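Farnari: grasp width tracking from the wrist camera
Speaker notes, 2023-05-21

Slide 1. Title. Skip the affiliation line, the chair will have read it out.

Slide 2. The problem. We want jaw opening at every timestep. The hand-held tool has no encoder. Everything downstream – Bosman for planning, Vuvero for policy training – takes width as an input, so an error here shows up twice. Say this slowly. In March people assumed there was an encoder and the questions went sideways.

Slide 3. Method. Segment the two finger pads, fit a line to each inner edge, look up width from a calibration table. Two pads, two fits, one number out. If only one pad is found, mirror it about the jaw axis and raise the low-confidence flag. Do not go into the line fitting, there is a backup slide.

Slide 4. Hard case. Leave it up for a while. The pads are blue and speckled, and color thresholding alone does well on them until the background gets busy. Point at the left pad against the tray wall first, then the right.

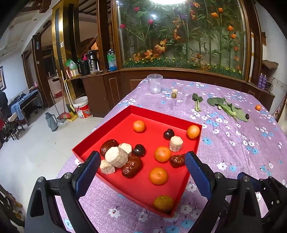 Slide 4: red tray between the finger pads, mixed food inside, flowered tablecloth.

Points to make on 4:
The tray wall is a strong straight edge right next to the pad edge. The old fitter could lock onto either one.
The tablecloth is lavender-purple with some light blue in the print. Hue alone is a poor test.
The width we want is pad to pad. The contents of the tray do not enter into it, but their edges do compete in the fit.

Slide 5. Results. On the Dramley set, 88 percent of steps keep both pads. The rest go through the mirror path. Median filter over 5 steps, applied after the lookup. Filtering before the lookup smears fast closes.

Slide 6. Open items. Calibration drifts when pads are swapped. Planner still ignores the low-confidence flag. Ask if anyone has a table-free calibration they like.

Backup: line fitting, failure list, timing.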